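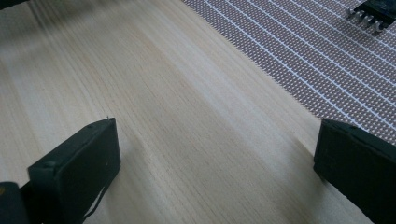

Fig. 1. Pale wood with a fine, closely spaced grain.

Why Does the Old Stair Creak? A Study of Wood, Weather and Sound at Osmont House
Project report by Raghda Nasrallah and Raed Semaan

Introduction

Both of us grew up in houses where you could tell who was coming down to breakfast by the sound of the stairs, and I think that is really where this project began, long before we had a question or a plan. When our teacher, Ms. MacDonald, asked the class to pick something ordinary and study it properly, Raed said "creaking" almost as a joke, and by the end of lunch we had filled two pages with things we wanted to know. Do stairs creak more in winter? Does it matter where you put your foot? Why does one step groan while the one above it keeps perfectly quiet?

We were lucky to be given the use of the back staircase at Osmont House, the old boarding house behind the school. It has 14 steps, and the people who live there were very patient with us walking up and down it in our socks.

Background

Wood takes in moisture from the air and gives it back again. When the air is damp the boards swell, mostly across the grain and hardly at all along it, and when the heating comes on they shrink. A stair is made of flat parts you stand on (treads) and upright parts between them (risers), and these are held together with nails, glue or small wedges. Once a tread has shrunk a little it no longer sits tight, and when you put your weight on it, it slides a tiny distance against its neighbor or against a nail. It sticks, then slips, then sticks again, very quickly, and that is the noise. A violin bow does much the same thing to a string, which pleased Raghda a great deal, as she has played since second grade.

Method

We chose a walker (Raed) and a listener (Raghda, sitting on the landing with a notebook and a cushion). Raed stepped on the left, middle and right of every tread, waiting for a count of five each time. Raghda gave each sound a score from 0 for silence to 3 for a creak you could hear from the kitchen. We took a humidity reading from a small dial gauge hung on the banister before we began, and we always worked at 4 p.m., when the house was quiet.

We started in October, before the heating was turned on, and kept going until it had been running for several weeks. In the end we had 600 scores written down, and typing them all up took longer than collecting them, so please be kind about the tables in the appendix. 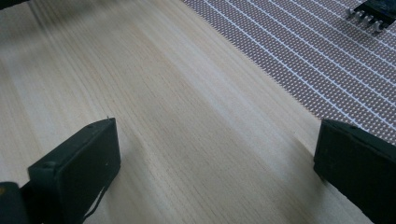
We also wanted to feel the rubbing for ourselves, away from the stairs. At home we pressed two dry strips of softwood together and slid one over the other, first bare and then with a little candle wax between them. The bare strips gave a small squeak if we pushed slowly and none if we pushed fast. With the wax there was no sound at all, and Raed's little brother, who had come in hoping for something more exciting, went away again.

Results

The dampest reading we took was 60 percent, early in October, and the driest was 40 percent, once the radiators were on. The stairs were noisier on the dry days, and that was true for nearly every tread. Step 9 was the exception. It scored 3 on every visit, whatever the weather, and we became quite fond of it.

The middle of a tread was louder than either side. We had expected this, as the middle has nothing under it and bends the most. What surprised us was that the left side was noisier than the right. Mrs. Prirkholm, who runs the house, told us that everybody keeps to the left going down because the rail is on that side, so it may simply be more worn.

Problems we had

Our scores depended on one person's ears, and Raghda had a cold for two of the visits. Raed also wore a heavier sweater and a full backpack one afternoon without thinking about it, and we left those scores out. We tried a phone recording app called Beta Sound Meter, but it picked up the boiler more than the stairs and we gave up on it after the second visit.

What we would do next

We would like to go back in summer, when the air is damp again, and see whether the treads quiet down. Mrs. Prirkholm has said we may rub some wax into the joint behind step 9 if we ask her first. We would also try walkers of different weights, and Raghda would like a turn on the stairs.

Thanks

Thank you to Ms. MacDonald for reading two drafts of this, to Mrs. Prirkholm for the key and the ginger cookies, and to everyone at Osmont House who used the front stairs while we were working.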